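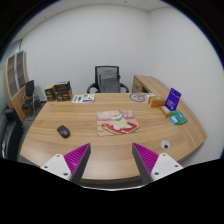 Figure 6. A light wood-grain desk in an office.

4.2 Desk sharing and where people sit

I'll admit I expected the Walatmont staff to hate shared desks. We sent the survey to 310 people in April and got 125 back, and most of them were fine with it – as long as they could sit near their own team! Noise bothered them far more than losing a fixed spot. Amna Lodhi and I read all the written comments twice, and the word "phone" kept coming up. The Edside answers were a lot grumpier, and I get to those in Section 4.3.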